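Notes for the Trernwood talk, Fri 3 April

Slot is 30 minutes. Talk for 20, leave the rest for questions. Despina is running the slides, so say "next" out loud.

Start with the question on the flyer: can a machine do the chores yet? Say the short answer early so people can relax. Some of them, slowly, with a person nearby. Then explain which ones.

Who I am. I ran the finishing floor at Garetum for 7 years. We washed, dried, folded and bagged linens for small hotels and rental cabins. I am not an engineer. I got into this when we were short two folders in August and a supplier offered us a trial arm. Keep this part under a minute.

Ask for hands. Who has a dishwasher? Who has a robot vacuum? Who has anything at home that folds a towel? The last one should get no hands. If somebody raises one, ask them to stay after.

Why the dishwasher works. It is a box. The plates don't have to be found, because you already put them in the rack. You did the hard part, the picking up and turning and fitting. The machine sprays water. Same with the washer and dryer. We've had machines for the middle of the job for a long time. What's left is the two ends, loading and putting away.

The shop floor is the same. At Stultbridge, where Emilian Costache works, they have a line that moves boxes all day with hardly anyone touching it. The boxes are all one size and they come in facing the same way. When a box comes in crushed, the line stops and Emilian walks over. He told me he walks over a lot on Mondays.

Next slide.

Cloth. Spend the most time here. A box keeps its shape when you grab it. A blanket doesn't. Pick it up by one corner and the other three go wherever they like. You also can't see all of it. Part of it is under another part, or hanging off the back of the table. A person feels along the edge with two fingers until they hit a corner, and does it without looking. Do the demo with the hand towel. Drop it on the table, find the corners with my eyes closed. Practice this, I missed one in rehearsal.

What we tried at Garetum. Flat pillowcases first, all one color, dropped on the table by a person. The arm did fairly well. Then mixed loads, and it got bad. It would grab two layers and treat them as one. It would take a fold for an edge. Patterned trim gave it trouble, and so did labels sewn near a corner. Thick fuzzy pieces were hard in a different way, they bunch up in front of the fingers when the fingers try to slide under.

We logged 700 tries over the trial. I'm not going to put a success rate on the slide. It depended too much on who set the cloth down and how kind they were about it. Silviu Cârstea set them down very neatly and his numbers were great. Say this plainly, because people in the room will have seen videos with good numbers in them.

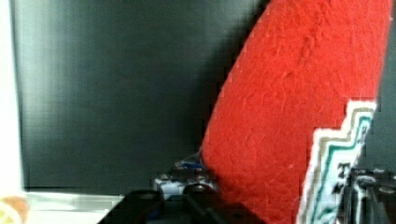 Speed. Yurani Nina could fold a fitted sheet before the arm had decided where to put its first finger. She wasn't racing. Nobody on my floor was worried about their job after the first week, though a few were annoyed about the space it took up.

What a camera close to the fingers buys you. It sees the last few inches well. It loses the rest of the piece. A camera up high sees the whole table and then the arm gets in the way. Most setups I've looked at use both and still get confused. Keep this to two sentences, there's an engineer or two coming and they will want to go longer.

Next slide, Rana. Rana is the name we gave our second setup. Better fingers, same table. It could pick one piece out of a basket and lay it on a conveyor, good enough that we kept it for that. A person did the folding from there. That's where I think the useful work is right now, one boring step handed over and the rest left alone.

What I'd tell a shop owner. Pick the step where things come in looking the same. Have someone stand there for a full week before you believe it. Ask who clears a jam at the end of the shift.

What I'd tell someone at home. Wait. Buy more of the same sock.

Thank Noura Moussa for the room. Questions.

Comments

Noura Moussa: Thanks for posting these. The towel demo went fine from where I sat.

pressroom_dan: We had the same trouble with double layers on napkins. Ended up fluffing them with air first, helped a little.

Emilian Costache: Mondays and also Thursdays.

K. in row two: Was there ever a slide for the fitted sheets? I'd like to see how she does the corners.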